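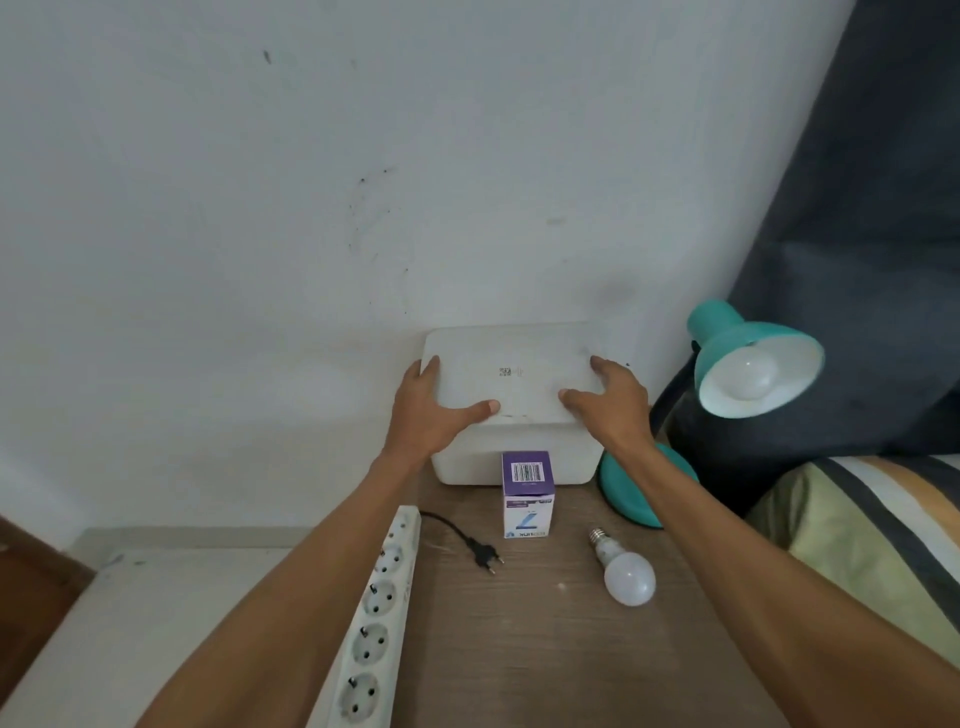 The Vornard box at home on my desk, lid held down.

I have owned the Vornard for 20 weeks, long enough for the lid to pick up a few faint scuffs along the front edge and for me to stop caring. It's a white plastic box. Softly rounded corners, plain front, a small QR code in the middle of the lid in case you get lonely. I have yet to scan mine.

Looks: fine. It sits against the wall and gets along with a wooden desk, a power strip and whatever else I've dumped there, currently a spare LED bulb and a carton I should recycle.

Price: I paid $65 at Pultby. The Stadham costs more and comes in beige, so that settled that.

Gripe: the manual has 600 words on safety and one small drawing on setup.

Four stars. I'd buy it again, probably in May when they mark it down.

Posted 2018-09-17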